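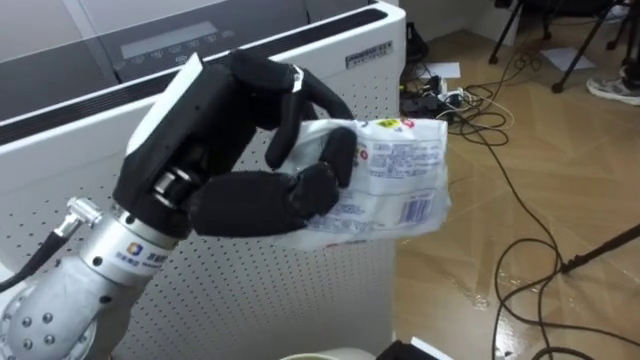

Someone from the Lavdale group asked last week whether you can just put soft plastics in with the bottles if they're rinsed. No. Same answer as last year, so we'll start there.

HOUSEHOLD WASTE AND STORAGE, Session 4
Wed 23 August
Packaging on the floor, packaging in the bin

Recap from session 3: sort by material first, then by where it goes. Not by room. A few of you handed in lists by room — fine for a cleaning roster, no good for the audit.

1. Soft plastics
Scrunch test. Scrunches in the hand and doesn't hold a shape of its own = soft. Bags, sachets, outer wraps, refill pouches.
Printed bags count the same as plain. Barcode, logo, ingredients panel, doesn't matter.
Kerbside yellow lid: no, unless your council says otherwise in writing. Check the council page, not the neighbour.
Empty, shake out, dry overnight. Flatten and fold. Damp bags go mouldy in a week over summer, faster in December.
Foil-lined ones go in general rubbish. If unsure, tear a corner and look at the inside.

2. Full or empty?
Biggest error in the Femum exercise. People binned bags with product still in them. Pick it up, feel along the bottom seam, then decide. Part-full goes back to the cupboard, pegged, date on it in texta.

3. Floors
Floor before bench. Anything flat and slippery on timber boards is a trip hazard, plastic worst of all.
Bend knees, pick up from the top edge, other side supported underneath if there's weight in it.
Big things standing on the floor (purifiers, heaters, fans): clear the air intake and leave a gap. Loose plastic gets sucked against a grille. Read the manual for the gap, they vary.
Sweep last. Then mop if your doing it.

4. Audit sheet, worked bit
Vilel unit, one fortnight. 734 g soft plastic, roughly 2000 g paper and card. Weigh dry. Tare the tub!! Tub was 92 g and half the class left it in.
Net is what goes in column C. Gross goes nowhere.
Column D is destination, one word only. "Misc" is not a destination.

Reading: Jelínek handout, first two pages, skip the table — it uses old bin colours.

For next week
Keep every soft wrapper from your kitchen for seven days. Weigh, subtract tub, fill in sheet. Anything under 100 g, write the figure anyway, don't round up to be polite.
Bring the sheet, not teh wrappers.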